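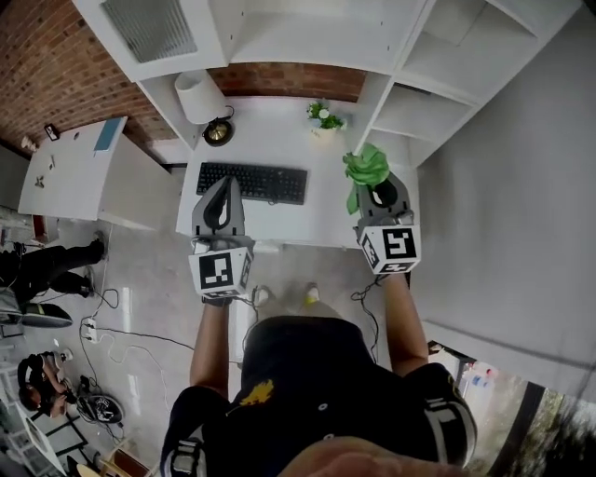 Keyboard job at our desk, green cloth in the right gripper

How much should I vary the cloth and the desk when recording keyboard wiping by hand?

Posted by muddledbench, 14th April

Hello all, and apologies in advance for the length of this, I never did learn to ask a short question. I'm fairly new to collecting demonstrations and I've been reading this board for a good while, mostly nodding along and understanding half of it, so I thought it was time I joined in!

We're a small group working out of Findham, and our first proper two-handed task is wiping down a computer keyboard. The left gripper holds the keyboard steady by its near edge and the right one does the wiping with a cloth. We use hand-held grippers with a marker cube on each for the tracking, plus a camera worn on the head looking down at the desk. The desk is plain white with a lamp and a little potted plant at the back, and those have stayed put the whole time.

So far I have 37 takes, of which 30 got through the tracking check without complaint. I trained on those (it felt very exciting, I made a cake) and tried it out on our pair of arms. The left hand was lovely. It went straight to the keyboard and stayed there like a good lad. The right hand was another matter. Sometimes it wiped nicely for a few seconds, and sometimes it hovered over the keys and wandered off to the side as if it had forgotten what it came for. Twice it pressed so hard that the keyboard slid along the desk, left hand and all.

My own suspicion is the cloth. It crumples differently every time I take hold of it. Sometimes there's a big bunch over the fingertips, sometimes most of it is hanging down one side, and I've made no effort to keep it the same. One of my colleagues thinks I should fold it into a neat pad and start each take from exactly that. Another thinks the mess is good for it, and that I ought to be moving the lamp and plant about as well so that it doesn't learn the furniture. They both sound right when they're talking, which is no help at all.

So, fold it or leave it crumpled? And do I move the things on the desk now, or wait until the plain version works? If there's anything about recording the wiping itself that you wish you'd known, I'd love to hear that too. My kettle is on and I'm happy to read long replies.

3 replies

slowhands_govley

Welcome! It's a nice task to begin with, though cloth is a bit of a brute and you've been braver than I was. My first was putting pegs in a bowl.

I'd leave the cloth crumpled, but I'd be a good deal fussier about everything else, and I don't think the cloth is your main trouble. When we did wiping on the Govley bench we had just the same wandering-off, and I spent ages blaming the rag. Then I sat down with a pot of tea and watched all our takes back one after another, which I'd recommend to anyone, dull as it is. I was wiping in a different way in nearly every one. In some I went left to right along the rows. In others I did little circles, or started in the middle where I thought it looked grubby, or went back over a patch I'd already done. I could see a crumb on the keys and the camera, from up there, really couldn't. So as far as the model was concerned I was darting about for no reason, and it learned to dart about for no reason.

What sorted it for us was deciding on one route and sticking to it. Start at the top left of the keyboard, wipe across to the right, lift, come back, move down a row or two, and so on until you reach the space bar. It feels terribly wooden to do. After a dozen takes you want to scream. But there's always something in the picture that tells the model where it is in the job, namely where the right gripper has got to.

Next, how do you end? If you simply stop wiping when you feel like it, there's no telling finished from paused. We lift the right hand well clear, park it over a bare bit of desk to the right and hold it still for a slow count of three, then let go of the keyboard with the left. Do it the same way every time. I'd guess that a fair bit of your hovering is takes where you paused to look at your work, and I'd cut those pauses out or record those takes again.

On pressing too hard, do have a think about what your recording actually holds. If it's only positions from the cubes and how wide the fingers are open, nothing in there says how hard you pushed. Your wrist gives a little when it meets the keys and an arm mostly doesn't, so a height that was a gentle wipe for you can be a proper shove for the arm. We softened the arm's up-and-down stiffness and put a bit more cloth under the fingertips, so there was some squash to play with. That's the one argument I'd make for a thick bunch of cloth over a thin one.

As for the lamp and the plant, leave them be until it works on the desk as it stands. Then move them, and move the keyboard too, which matters far more. A hand's width either way and a bit of a turn, a fresh spot for each take. If all your keyboards were in one place then your well-behaved left hand may only have learned where your keyboard lives! I don't want to spoil the cake, but it's worth shoving it sideways and trying again.

tinwhisker

Fold it. Crumpled cloth is a nightmare and you'll need loads more takes than you think. Also check your lighting, ours went funny in the afternoons. We use the Benden mounts and they're all right. Good luck with it.

cubeside_up

I agree with nearly all of what slowhands_govley says, and I'd only quarrel gently with the folding advice just above. If you fold the cloth for every take, somebody has to fold the cloth for every run afterwards, for ever, and the first time it slips you're back where you began. I'd go for a middle way. Take hold of it near the middle so there's a decent wad over the fingers, let the rest hang as it likes, and don't tidy it beyond that. Give it a shake and take hold again between takes. That way you get plenty of different creases and folds but never the silly case where you're clinging on by a corner.

What I really wanted to bring up is the hanging part, and those seven takes that failed your tracking check. Have you looked at why they failed? With us it was very often the cloth. Ours is a big floppy one and when the wrist rolled over it would swing up across a face of the marker cube, and the tracker would lose that hand for a moment and then find it again a little way off. The bad ones got thrown out, fine, but there were 16 more in that lot which passed the check with a small jump in them that I only found by plotting the height of the right gripper against time. They looked like little thumps down on to the keys. I can't swear yours are the same, but when somebody tells me the arm now and then presses far too hard, those plots are the first place I'd go looking.

We cut the cloth down until it couldn't reach the cube however I turned my hand, and it made a world of difference. A pair of scissors and an old flannel, the cheapest improvement we've made since last September. Mind the cable as well, if your grippers have one. Let it loop below your forearm with enough slack that it never tugs, and glance at it before each take, as it does love to creep round to the front.

There's a page of notes from the El Sherbiny project on checking trajectories before training which I found very readable, and their advice is to plot every take, however tedious, and keep the plots in the same folder as the recordings. I do that now. It takes me about ten minutes for a morning's work and I put the radio on.

On numbers, please don't be downhearted. Thirty takes is a small set for two hands and a soft object, and getting a few seconds of sensible wiping out of it is rather good going. I'd clean up what you have, pick your route across the keys, record a fresh batch with the keyboard shifted about, and not mix in the older freehand ones until you've tried the new ones by themselves.

muddledbench

Oh, this is wonderful, thank you so much, all three of you. I watched them back last night and yes, circles, zigzags, one where I appear to be polishing the same corner for half the take. I had no idea! I've also moved the keyboard over by a hand's width and the left gripper went confidently to where it used to be and closed on thin air, so that's me told.

I've plotted the heights for the first few and there's a definite thump in two of them. The cloth is coming home with me to be trimmed. I'll do a new batch with the top-left-to-bottom route and the parked hand at the end, keyboard in a different spot each time, lamp and plant staying where they are, and I'll post again under this one when I've got something to show for it.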